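Visit to the Nilville shared workshop, August

We got to Clirnmont at 2 and signed in upstairs. Bevan Te Moana has been building a two-armed robot with the other members for 16 months - evenings, mostly. The hand came first.
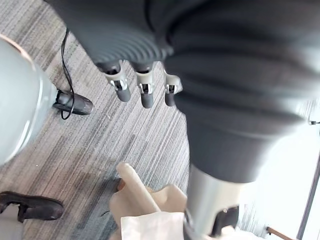

The hand over the carpet, three fingers in view.

Parts have cost $2692 so far, paid out of dues. The group is now working on laundry, with a bed in the room for practice.
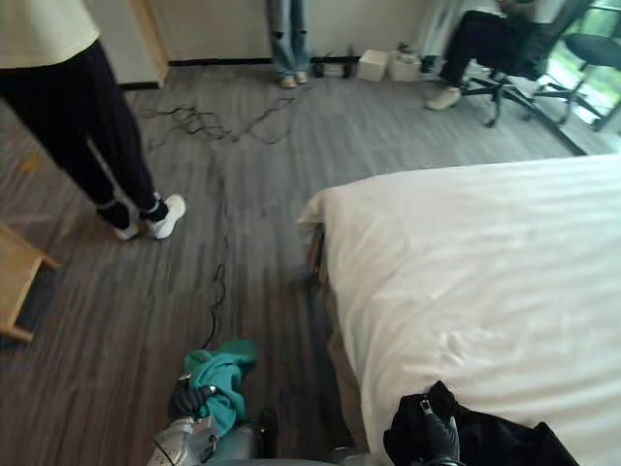 Bevan wants the wiring shortened before the next open day. He has a list of 47 fixes and let us read it. Tea was at four.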